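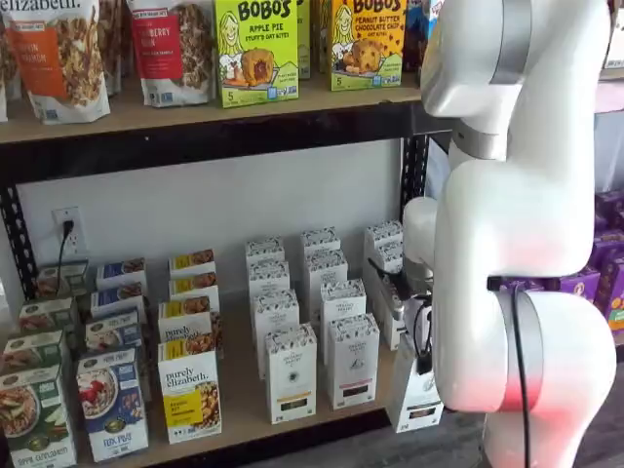
Page last changed: April

I went to the Welance open day to see the shelf-picking method the Nornden group keeps talking about. The claim is that the arm learns each new product from 2 demonstrations. Fine, but read the poster: it was first trained on 3,882 grasps, and most of those were of boxes.

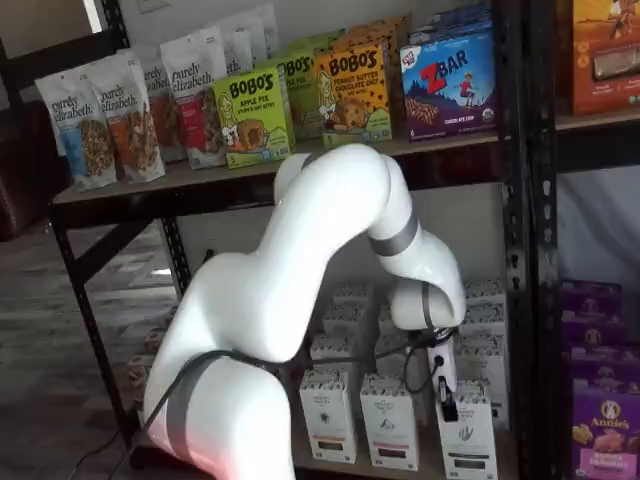

The success rate on the poster is 74 percent. I asked what counts as a success and was told "contact and lift," so putting the carton back neatly doesn't come into it. A shop would care about that part. Tea cartons in tidy columns are also a kind test, and I'd like to see a number for the granola pouches alone.

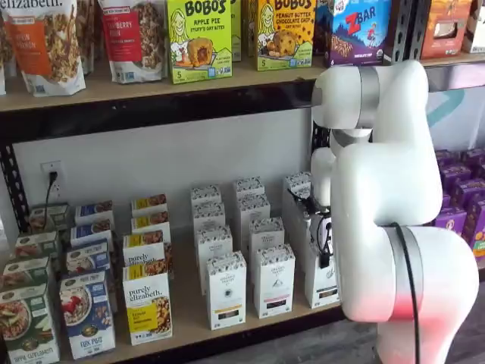 Mkhize, their name for the planner, may well be a good idea. The Flillik baseline it was compared with is old, though, and the poster gave no error bars. I took the handout and will wait for the full paper.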